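February, evening

Third full session for the disc pick-up set. Target for the task is 300 accepted episodes. We came in this morning with 127 carried over from the earlier sessions, all recorded with the hand-held grippers, none by teleoperation. I left a short list of things to settle before any recording started and got through most of it by ten o'clock.

First item was the time offset between the wrist camera and the head camera. Dodeck's logging tool writes both streams with its own clock, but the wrist stream starts late by a variable amount after a cold start, and the tool doesn't correct for it. I now open every batch with a single sharp closing of the fingers and align on that. The alignment script takes the finger tag positions, computes the gap between them, and finds the first closing edge in both streams. It failed twice today. In both cases the operator had closed too slowly and there was no clean edge to find. Added a line to the operator sheet: close fast, wait, then begin.

Second item was tag detection. The width of the grip is taken entirely from the two finger tags, so a lost tag means a lost action label for that stretch. Under the ceiling lights the cards can catch a highlight at steep wrist angles. I interpolate over gaps of up to 10 frames and reject the episode beyond that. Of the rejections in the carried-over data most were this, and most of those came at the end of the approach, where the label matters most.

Third item was the start pose. Imogen Oakley noticed that her own episodes all begin with the gripper in nearly the same place. The replay plots bear her out. We agreed to vary the start height and the side of approach, and to shift the disc between episodes without trying to be clever about where it goes. I don't want a grid. The last policy trained on a grid learned the grid.

Recording ran from late morning with one break.

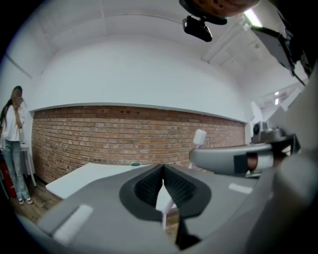
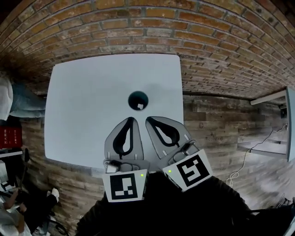

Gemma Cheetham read the draft protocol over lunch and thinks I am rejecting too much. Her argument is that the hesitations and second attempts I throw out are the only recovery behaviour the model will ever be shown, and that a set made up of clean approaches will leave it with nothing to do once it has drifted a centimetre off. She would keep any episode that ends in a grasp, however ugly the middle, and mark the ugly ones with a flag so they can be weighted later. She also said that 70 untidy episodes would teach her more about the policy than another hundred tidy ones.

I agree with the first part. Missed closings followed by a successful one are now accepted under the flag "retry". I have not changed the rule on lost tags, as those episodes have no usable width signal and a flag doesn't put it back. On the weighting I have no view until there is a baseline. Went back through the reject folder for the afternoon and re-admitted what qualified. The counts on the shared sheet have not been updated and should not be quoted yet.

Ewan Lockyer is running the pose tracking on today's batches overnight. The brick gives it plenty of texture and I expect few dropouts there. The tabletop is plain and gives it very little, so the close part of the approach leans on whatever is visible past the edges. If the drift at contact is worse than in the earlier sessions I will try a textured mat under one batch and compare, though that changes the background for the policy as well and I would sooner not mix the two.

To do:
Move the retry flag into the episode header. At present it is only in the file name.
Ask Jamie Pearce for the replacement finger pads.
Fix the disc label in the task file, which still says "cup" from the old template.
Rerun alignment on the two failed batches by hand.
Charge everything. Start at nine.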